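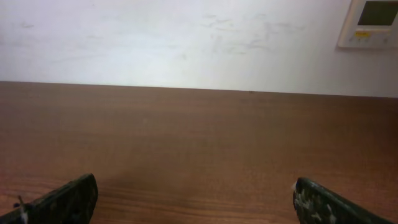
Fingers apart, nothing between them. The one on the right has most of the pale specks.

Last updated January 29, 2024

I went to Denside expecting to talk about robots, and we spent most of the morning on cable ties. I should have seen it coming. The woman I'd come to meet wrote the shop's house rules for small arms, the ones that work at a table, and she warned me on the phone that she was "extremely boring on the subject of slack." She isn't boring on it at all! But she does go on, and I have four pages of notes to prove it.

The rules themselves are called Tistodlow, after the street where the shop used to be. There are 21 of them. She keeps the list in a plastic sleeve, and it fits on two sides of a page if you don't mind small type (I did mind, a little). Some are one line long. Rule 1 is "Look at the table." I asked if that was really a rule.

"It's the one people break the most," she said. "They look at the screen. They look at the arm. The arm's exciting, I get it. But the arm is going to go where the table lets it, so look at the table first. Is there a mug on it? Is there somebody's hex key? Then move it."

Before this job she spent nine years in a packaging plant with big machines behind big fences, and I wondered whether she missed the fences. She laughed pretty hard at that. "I miss how clear they were. You were inside or you were outside. With a table arm you've got people leaning over, reaching for a pen. So the fence has to be in the habits." Then she made a face and asked me not to make that sound like a poster. Sorry.

The rule I liked best is number 4, about fingertips. Every shift, whoever is on looks at the tips of the gripper with the power off and writes down what they see. They have to write what it looks like and leave out what they think caused it. She's strict about this. "If you write 'worn,' the next person stops looking. If you write 'light patches, right finger, top side,' they go and check if there are more patches. Maybe it's wear. Maybe it's tape residue, maybe it's paint. I don't care yet, I just want tomorrow's note to line up with today's."

Those notes go into something they call Skindex, which sounded very grand until she opened it. It's a spreadsheet. One tab per finger, one row per look. They have 2000 rows now and she can scroll through them faster than I can read, pointing out entries like family photos. A row from August just says "fuzz." She's still annoyed about that one. What kind of fuzz? Where?

I asked when a fingertip gets replaced, thinking there'd be a number, and there is. They swap at 900 hours no matter how good it looks, and sooner if two people in a row write down a change. "The hours are for the lazy days," she said. "The two people in a row, that's the real rule. One person can have bad light or a bad mood." A new set gets fitted with the arm locked out, both sides at once, even if only one side earned it. Mixed pairs grip crooked, in her experience, and then you lose an afternoon blaming the software.

We got coffee. Then we got to the slack.

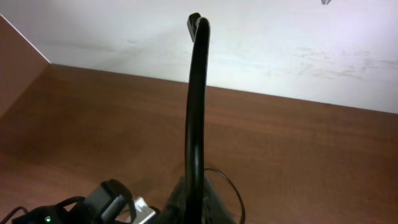

Hooked tip up top, a loop of thin cable down by the base, and a small green light at left.

Rule 11 covers anything long and thin near the wrist: cables, straps, rods, hoses. She thinks most shops don't give these a second look until one gets snagged. Her method is almost insultingly simple. With the arm at its slowest speed, you take it to each end of its travel and stop there, and you look at every loop. Does it stick out past the hardware? Could it catch on the edge of the table, or on a side panel if there is one? And then you go back to the middle and look again, which I thought was overkill.

"No, the middle is where they fool you!" she said. "A cable can be nice and snug at full reach and then make a big lazy loop when you fold the arm back in. People only check the stretch. They're scared of it pulling out. I've had a lot more trouble with loops catching on things than with plugs pulling out."

So how big can a loop be? I was hoping for inches. She wouldn't give me any. The rule says that a loop must not be able to go over anything it can reach, and you work that out for your own table. "If I write down a size, somebody measures the loop and stops thinking about the corner it's next to."

She has a thing about indicator lights, too. Rule 12 says a light on a device tells you about that device and that's all. Green on one box doesn't mean the arm is safe to reach into. New people read green as "go," she says, and you can't blame them, they've been reading it that way since they were in a car seat. At Denside you check the stop button and the lockout, by hand, every time, and you say it out loud - even if you're alone. I said I'd feel silly. "You will," she said. "For seven days. I've watched it. Then you stop hearing yourself."

Not everything in Tistodlow has lasted. There used to be a rule about wiping the table between every run, and she took it out because people wiped in a hurry with the arm live. Now it's once, at the start, with everything off. There was also a rule against talking to the operator, and it made everyone miserable. The replacement lets you talk, but the operator is allowed to not answer and you aren't allowed to be offended.

The shop at Dimaculangan has started using the list, with changes. They dropped three rules and rewrote the cable one, and I figured she'd be cross about it. She was thrilled. They have taller tables and different arms, and she'd worry more if they'd copied hers word for word. Her only request was that they keep rule 21, the last one, which says that anybody can stop the arm and doesn't have to explain until it has stopped.

I asked if anyone had ever stopped it for a dumb reason. "Oh, sure. Somebody stopped it for a moth." And what did she say to them? "I said thanks. Then I asked where it went, I don't want it in the gearbox."

Comments (4)

tabletop_tinkerer: The bit about loops in the middle of the travel got me. Went down to the garage and checked mine and yep, big droopy loop right next to the vise. Fixed now.

slowlane: I don't love the no-size rule. At my job if there isn't a number on the sheet, the night crew does whatever they want. Would she at least take a maximum?

nightcrewproud: @slowlane hey now. We measure. It's days that leave hex keys on the table.

purple_multimeter: Is the full list up anywhere? I'd like to see the ones between 13 and 20.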